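Notes for talk — Tultorwood parish hall, 6th April. Slot is 25 mins, leave time for qs. Water on the lectern BEFORE start.

## Opening

- Thank them for having me. Thank whoever did the chairs.
- Ask: who here has a letter at home they've never read right through? Hands up. Wait for it.
- Then straight in. Miloslav Dvořáček, laundry owner, Punside. Came over with one trunk and a cousin's address. Left behind 1,874 letters, bills and order slips in a tea chest.
- Say the name slowly. DVOR-zha-check. Practise in car!!

## Why a laundry

- Everyone in town sent something there. Doctor, school, both pubs, the bank.
- So the order slips are a sort of street directory. Better than the real one, which missed out lodgers.
- Read slip from the bank manager's wife (folder, yellow tab). Complains about starch. Pause for laugh, move on if none comes.
- Prices — don't get bogged down. Last time I lost ten minutes to shillings.

## The letters home

Most are to his sister, surname Pešek after she married. She kept every one and they came back to the family when she died. Long gap in the middle, don't pretend we know why. Someone will ask. Say we don't know.

Read the passage about shirts, slowly. "They come to me in a heap and they go out flat, and in between is my whole week." Then leave a quiet moment, look up, next slide.
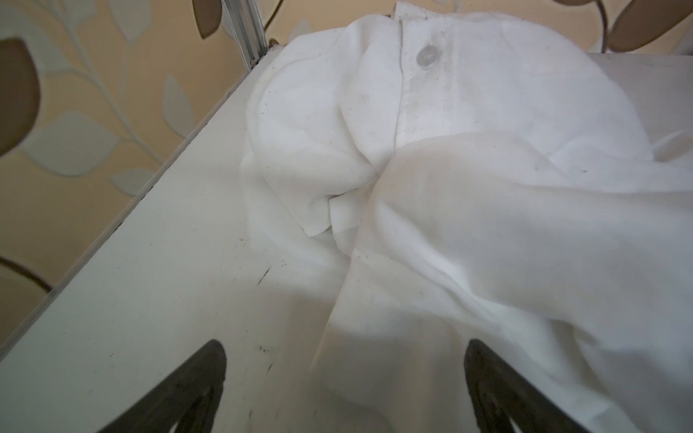 ## What he wrote about the work

- White shirts were the bulk of the trade. Lost buttons the biggest cause of rows, he kept a jar of spares on the counter.
- Creases, marks, collars. He grumbles about all of it, but he's funny with it. Read the bit on the curate.
- His English gets better letter by letter. You can watch him drop the dictionary words. My favourite thing in the whole chest, so don't rush this.
- Wages: paid the girls on the ironing tables more than the mill did. Mill wasnt happy. Letter from mill manager, blue tab.

## Nostent years

- Second shop, over at Nostent. Mistake from the start. Damp building, wrong end of town.
- Shut after 2 winters. He blames the river, his sister blames him. Read both, one after the other.
- Map here if the projector is behaving. If not, describe it: bridge, shop, chapel, that's all they need.

## How we sorted the chest

- 3 of us at it, on my kitchen table.
- Pencil numbers on the back, never pen. Acid free sleeves, bought 2,000, only a few left over.
- Sorted by date first, wrong decision, half have no date. Started again by handwriting and paper.
- Still to do: the Czech ones. Need a reader. ASK THE ROOM.

## Finish

- Last slip in the chest, one tablecloth, never colected. Read the name on it. Family still in Tultorwood, might be in tonight, check with the door first.
- Sign-up sheet at the back for anyone who reads Czech.
- Questions. Repeat each one out loud for the people by the kitchen hatch.
- Get the folder back off the front row before tea.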